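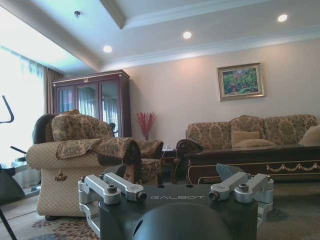

Projects » Interiors » Term Reports

Our project set out to learn how a living room gets its light, and whether people sitting in it would call it cosy or merely bright. We began with the ceiling, thinking it would be the easy part, and ended up spending 4 afternoons on it! The white tray section has a stepped moulding and a soft glow tucked into the cove, with three round recessed lights set on a diagonal, and yet on a bright day the sheer curtain at the tall window does far more of the work. We grew rather fond of the dark wooden cabinet too, as its glass doors pick up the curtained window and pass a little of it back.

For the survey we showed the room to 54 people (family, neighbours, a very patient bus queue) and asked them to choose a favourite source of light. Most chose the window. The cove came second, which pleased us, because we had argued for it since July. Next term we should like to try the same questions with the brown drape drawn across.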